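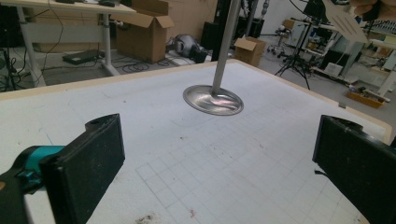

What does a work table need before you can measure anything on it?

A flat top, a steady stance and some way of saying where things are. A printed grid is the simplest answer to the last of these, and it turns up on cutting boards, drawing boards and workshop tables all over the world.

Chapter 4
The Table as a Tool

Most books on practical measurement start with the ruler. We're going to start with the surface underneath it, and I hope that by the end of the chapter you'll never look at a bench top in quite the same way again! A good table does a surprising amount of the work. It holds things level and it gives you a straight edge to push against. If it has squares on it, it also gives every object an address.

Look back at the table that opens the chapter. Its white top carries a faint blue-grey grid, with a narrow edging of light wood, and it has plainly not been kept for best: there are scuffs, dark specks and a few reddish marks. Surfaces like this are a pleasure to study. Faint lines are often kinder to the eye than bold ones when you are trying to see a small part lying across them, but they fade sooner, and a worn grid brings problems of its own (we come to those in section 4.3).

Then there is the round, shallow metal dish on its long upright rod. Anything held over a grid raises a lovely question: which square is it really above? Move your head to the left and the answer seems to change. This shift is called parallax, and it catches everybody at first. You can try it now with a teaspoon and a sheet of squared paper.

In this chapter you will:

check whether a surface is flat, using a straight edge and a lamp
number a grid and write down positions from it
test a corner to see if it is a true 90 degrees
measure parallax and learn to read from directly overhead

You will need squared paper, a steel rule, a set square and a table you are allowed to mark in pencil. The Stusbridge practice sheet at the back of the book has 100 squares, ten along each side, and is large enough for every exercise except the last.

Before you begin

Put your rule across the table you are sitting at and look along it towards a window. Where does light show underneath? Sketch the table top and shade those places in. Keep the sketch, as you'll want it for Exercise 4.1.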